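Start Ausgabe Beiträge Autoren Suche
Lesezeit: 2 Min.

4.2 Wirkung von Ausstattungswörtern auf den Angebotspreis

Ob Wörter wie »gehoben« den Preis einer Wohnung erklären, bleibt zweifelhaft. Fagundes und Aguiar bejahen das – gestützt auf 172 Inserate aus Hostthorpe.
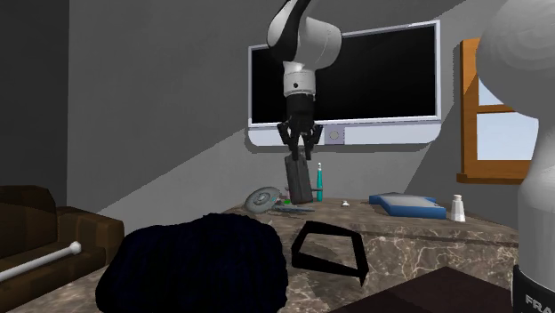
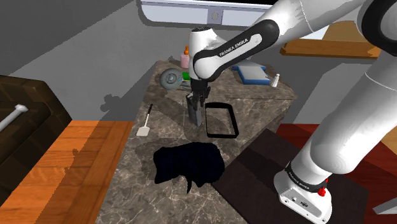

Abb. 2: Arbeitsfläche in Marmoroptik, gerenderte Ansichten.

Die Lage geht bei ihnen nur als Stadtteil ein, das Baujahr fehlt in acht Fällen ganz. Wer teuer verkauft, schreibt vermutlich auch blumiger; die Richtung des Effekts ist damit offen. Zudem stammen alle Texte aus dem Juli und von zwei Maklerbüros.

Kontakt | Impressum | Nach oben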